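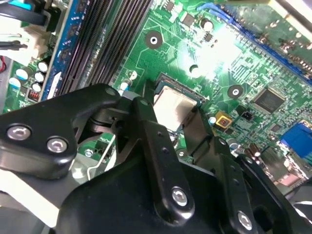 6 January 2021, Wednesday, late evening

I want to write down the day properly, because I promised myself to keep this diary also in the new year and already I have missed five evenings. All the day was for the old computer. Norbert Bednárik gave it to me in October when he moved to the smaller flat, and since then it stood behind my winter coats. I had an idea what is inside a computer, but an idea only. I did not expect a green board, for example. In my head they were all black or grey. The processor sits in its socket with a silver lid which throws the light back very strongly, and beside it goes a thin bent wire, I think it is the lever which holds the socket closed. I looked at this wire for a long time before I was brave enough to think about touching it.

Priya Brannigan lent me her little notebook where she writes how to do such repairs. Her handwriting is terrible, worse than mine. On the page for memory she wrote "push until it clicks, don't be a coward". I asked her by telephone what is a coward's push and she laughed and said I would recognise it. She also said to touch some metal first, so I touched the radiator so many times that Aurelia asked if I am cold.

The shop is called Grurka, on the other side of the bridge. I went there in the morning by bus for the thermal paste and it was shut until Monday, only a paper on the door. So I walked to Bucur instead, where everything costs more. The paste and the screwdriver were almost 100 dollars together with a desk fan I did not plan to buy. It was marked down after the holidays. I am not proud of it, but the summer is long and my room has the afternoon sun.

Aurelia Ghiță came home at two and made us tea and toast with Vegemite, which I now eat without making a face. She thinks I should sell the whole thing for parts and put the money to my course fee. Maybe she is right. But I like to sit with it. My father repaired radios at our kitchen table and he was never so patient as when he had a screwdriver in his hand – with us children he was much less patient. I thought about him quite a lot today.

I did not change the paste in the end. I read the page again after tea and I was not sure about the amount, Priya's drawing can be a pea or a grain of rice. I will ask her on the weekend. It is better to ask twice than to spoil somebody's gift.

Miroslava Havlíček wrote that she wants her blue casserole dish back. I must wash it and bring it with me on Friday. Also ring the dentist, also buy bin liners and milk.

New word from today: "fiddly". Priya used it for the small connectors. I looked in the dictionary and it is exactly correct.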